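A Saturday-ish kind of outing: the paper mill open day at Dutstead

I've wanted to see inside the Kandpal mill ever since I bought one of their sketchbooks at a yard sale and found the little leaf watermark in the corner of every page. They open up once a year, in April, and every year I remember in May. This time my friend Yi-chun Cheung put it in my calendar herself and then called me the night before to make sure I'd looked at it (I hadn't).

So off we went, two thermoses and one umbrella between us, and we got to the gate at a quarter to ten to find a line already going down the hill past the bus shelter. I'd pictured a sleepy little thing with a plate of cookies. The woman handing out wristbands said 533 people had signed up ahead of time, plus whoever just walked in, which was us.

The beater room

You start where the paper starts, in the beater room. It's loud and damp and smells like a wet dog that has been eating cardboard, and I loved it right away. Our guide was Satish Chaudhary, who has worked at the mill for most of his life and talks with his hands so much that he knocked a kid's hat off. They still use cotton scraps for the good stuff, mostly offcuts from a shirt factory, and the scraps go round and round in a big oval tub until they look like oatmeal. You're allowed to stick your hand in. Do it! It feels like nothing else, sort of like holding a cloud that has gone off.

Satish told us that the old folks could judge the pulp by the sound of it dripping back into the tub. He tried to teach us. I heard dripping. Yi-chun swore she could hear the difference between the first batch and the second, and I'm going to let her have that.

Making a sheet

The hands-on part was upstairs in a long room with tall windows, and this was where the morning got away from us. You get a mold, a wooden frame with a wire screen, and a vat, and a very patient person standing next to you. Mine was Savita Thakur. You dip, you level, you give it a little shake side to side, and then you have to stop shaking, and that was my problem. I kept fussing. My first sheet had a thick ridge down one side like a mountain range. The second was thinner but I'd dripped on it, and every drip leaves a little round spot - they call those papermaker's tears, and Savita said it so kindly that I almost felt I'd done it on purpose.

Third one was good. Really good! I have it on the shelf over my desk now and I've shown it to the mailman.

They press the sheets between felts and then you can either wait two hours for yours to go through the dryer or leave your address. We waited, mostly so we could eat.

Lunch, and a wrong turn into the archive

Lunch was in the old sorting hall and it was much better than it needed to be. Potato soup, rye bread, a slab of apple cake with the sugar crust on top. The coffee was from Jumeso, the roaster down by the bridge, and if you go, get it early, they ran out before one. We shared a bench with a bookbinder named Tín Đào, who had driven three hours to buy endpapers and had a very firm opinion about every brand of glue ever sold. I wrote two of them down.

Looking for the restroom afterward I went through the wrong door and ended up in the sample archive, which was on the tour anyway but I got it all to myself for ten minutes. Drawers and drawers of it, floor to ceiling, with 814 different papers the mill has made over the years, each one in a folder with the date and the customer. Blotting paper for a school district. A pale green made for a seed company. One labeled only "Emia, second try, still too pink." I held it up to the window and it was a bit pink.

The shop

Bring cash, bring a flat bag, and don't bring me. Seconds are sold by weight from wooden bins, 500 sheets to a bundle if you want the plain cream, or you can pick through the loose ones. I picked through the loose ones until Yi-chun came and got me. The bright stuff goes first: by midafternoon there was no indigo left and only a few sad sheets of the orange. I came home with more gray than any one person needs, plus a sketchbook for my nephew and a deckle-edged pad that I'll be too scared to write on.

One small gripe: the shop is also the way out, so everybody from the tour piles up in the doorway with long rolls under their arms. I got poked in the ear. A second door would fix it, and there is one, right there, with a bench in front of it.

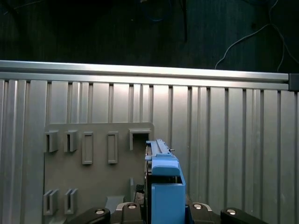
If you're going next year

Entry was 8 dollars, kids free, and the sheet you make is included. Wear shoes that can get wet. Parking on the hill fills up fast, so take the bus to the Dutstead bridge and walk up. Sign-up is handled by Vikas Rana in the mill office, who answers the phone in the mornings only and told me the list for next April opens right after New Year's. Yi-chun has already put it in my calendar.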